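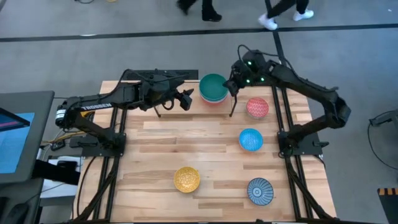
Bowls on the hardwood tabletop, with a teal-green one at the top of the stack.

Stacking and storing your bowls: frequently asked questions

Which bowls can I stack together?
Bowls of the same shape and size stack best. If you have the Skanley set, all the bowls in it fit in each other in any order of color. Bowls from different sets can also go together, but please try it first with two. If the upper bowl rocks when you touch the rim, keep it in a separate stack.

How high can the stack be?
We recommend no more than seven bowls on an open shelf. In a closed cabinet you can go a little higher, but then it is difficult to take the stack out with one hand.

My bowls are stuck together. What should I do?
Usually there was some water between them. Put cold water in the upper bowl and stand the lower one in warm water for a few minutes, then turn them slowly in opposite directions. Do not use a knife between the rims — it leaves marks, and we cannot exchange a bowl with such marks.

Do I need to put something between the bowls?
For plastic bowls, no. For the glazed Vikus bowls we suggest a paper napkin or a piece of thin cloth. One customer in Sutcliffe wrote to us that she uses coffee filters, and we have tried this also. It works well with the small size.

Can I stack them directly on a wooden table?
Yes. Please wipe the foot of the lowest bowl before. Water which stays under it can make a ring in light wood, especially if the table is oiled and not varnished. If you already have a ring, let the wood dry for one full day and after that rub it softly with a little oil, following the grain.

Are the bowls safe in the dishwasher?
Skanley bowls, yes, on the upper rack. Vikus bowls should be washed by hand.

Can I buy only one bowl, in one color?
Yes, all colors are sold also as single pieces. For the small bowl the item number is 637, and you choose the color at checkout.

How long do I have to return a set?
You have 90 days from delivery. The bowls should be clean and packed so that they do not touch each other. Orders and returns are handled by Plurnex, and parcels which arrive after noon on Friday are opened the next week.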